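Keeping the grippers honest: an interview with Halima Bassey

August 25, 2024

Halima Bassey looks after the hand-held grippers at Gromodow's workshop in Datthorpe. They come in pairs, one for each hand, and each has a cube on top printed with black-and-white markers so that the system can work out where the tool is and which way it is pointing. She has done the job since the first pairs were delivered, and before that she serviced packing machinery at Trellitz.

Her day starts with the cubes. She wipes the faces with a dry cloth, looks along the edges for lifted corners and tries each cube with her thumb to see if it moves on its mount. "If it rocks at all, the pair stays on the bench," she says. "You can have a lovely clean recording and the position is wrong all the way through it, because the cube shifted when someone put the tool down."

Next come the fingers. They should close evenly and meet along their length. She checks them with a strip of paper near the tips and again further back, then moves on to cloth.

"Paper tells you they meet. Cloth tells you whether they hold," she says. "I like something soft and a bit fuzzy, laid on a cushion so you've got to get the tips under it. A hard block is easy. You can pick up a block with a gripper that's well out of true."
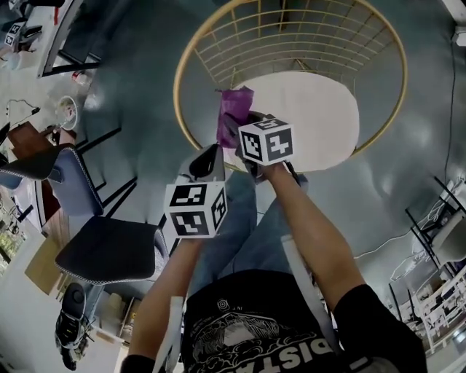 She asks people to try both hands and to swap over, lifting with the left and then with the right. A weak spring or a stiff slide often shows up as a difference between the two before it shows up as a fault. When she finds one, she takes the body apart at the bench, cleans the slide and puts it back together without oil. Oil was the early mistake, in her view. It picked up lint from the fabric work and the slides were worse within days.

The log is a paper one. Each pair has a page, and she writes down every cycle count she is given. At 900 cycles the finger pads are inspected under a lamp, and at 2000 they are changed whether they look worn or not.

"People argue with me over that, they say the pads look fine," she says. "They do look fine. Then you fit new ones and the cloth stops slipping."

Pair 13 has given her the most trouble. It drifted in June, came back, drifted again, and she went through the mount, the screws and the calibration file before she found a hairline crack under the cube. The replacement part came from Oyelaran and took her an afternoon to fit and calibrate. That pair is now on page 204 of the log, and she still checks it first. 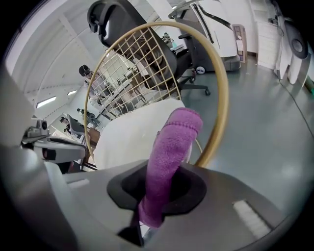

Purple cloth at the gripper, with the gold wire hoop behind it.

The camera on the gripper gets its own check. She holds the tool over a printed card, compares the result with a saved one and looks for smears. Fingerprints are the usual cause – most people pick the thing up by the wrong end at least once. She has asked for a proper stand for each pair and is waiting to hear.

What would she change about the design? She thinks for a while. "The screws. There are two lengths and they look the same until you've put the long one in the short hole. I'd have one length. And I'd make the cube come off and go back on in the same place every time, so I didn't have to recalibrate after cleaning underneath."

New starters spend their first morning with her before they record anything. They learn how to put the grippers down on their sides, how to check the cube and who to tell if they drop one. She would much sooner hear about a drop straight away. "I can test it in ten minutes. If I don't know about it, I'm going back through the log trying to work out when it went wrong."

She has started writing the checks up as a single sheet to go on the wall by the bench. It is on its third draft, and the part on pads is still too long.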